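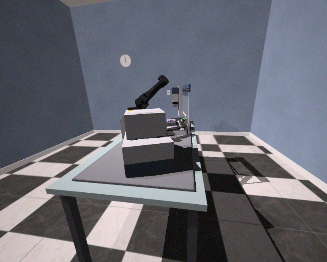

A rendering of a room with a mint-green table, blue walls and a checkered floor.

Public Rooms Need Public Hours

By Tiruwork Ambaye

The town of Wemside has 3 community buildings with rooms fit for meetings, classes and quiet work. All of them are maintained with public money. All of them close at five in the afternoon, when most of the people who paid for them are leaving their jobs.

The Wemside Residents' Forum has asked the town to keep at least one building open until nine in the evening. The request has been under review since June. It deserves approval, and the reasons given for delay do not hold up well.

The first objection concerns cost. Evening hours require staff, heat and light, and the town is right to plan for them. But a building that stands locked for most of the day also costs money. The roof must be repaired and the insurance paid whether or not anyone comes through the door. The added expense of four more hours is small beside what the town already spends to keep these rooms in good order.

The second objection is that demand has not been shown. The Forum's own survey drew 653 replies, and evening access was the most common request. Town officials have answered that a survey is not a booking, and that daytime use is modest. Daytime use tells us very little. A parent who works until six cannot reserve a room at two, and her absence from the calendar should not be read as a lack of interest.

Rurkamley faced the same question and settled it with a trial. Its main hall opened late for one winter, under a simple booking system and a fee low enough for small groups. Katsuhiko Matsuda, who managed the trial, reported that language classes filled the early slots and that tenants' groups took most of the rest. The late hours were kept. Some evenings were slow, and the town adjusted the staffing to match.

There is a fair concern about the neighbors. The building on Drakitby Lane stands close to homes, and the people who live there should have a say in closing times, parking and noise. Gadisa Negash has proposed a limit of 200 visitors per evening and a ban on amplified music. Both terms are sensible and could be written into the trial from the start.

The Forum does not ask for new construction. It asks that rooms already built, furnished and paid for be open when residents can use them — and that the decision be made before the winter schedule is printed.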